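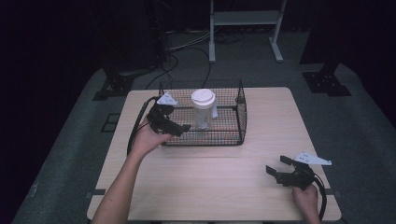 Most of the mail I get is about showing a robot a chore by hand, so I've put my usual answers on one page. I'm Normand Doucette, and I do the demos for the Sukorard project. We hold a gripper in each hand and go through the job ourselves, over and over. Lately it's a mesh basket with a lidded plastic cup in it, and I've grown weirdly fond of that cup!

Do I need to know how to code?
Nope. I can't write a line of it. If you can set a table, you can do this (your first 50 tries will be clumsy, mine sure were).

What are the white triangles with the dots?
Markers. They're how we follow where each gripper goes and which way it's turned, so please keep your sleeves off them.

How many demos does one task take?
We aim for 1,000. The basket task is at 624 right now, so ask me again in January.

What if I mess one up?
Say "scrap" out loud, put everything back and start over. Little wobbles are fine, I leave those in.

Why not use remote control?
We do, for the heavier stuff. For small things I'm a lot quicker by hand, and my neck likes it better too.

Does it hurt your hands?
A bit, in the thumbs. I stop after 14 in a row and go get a coffee.

Can I bring my own objects?
Sure, as long as they're light and you don't mind them getting dropped.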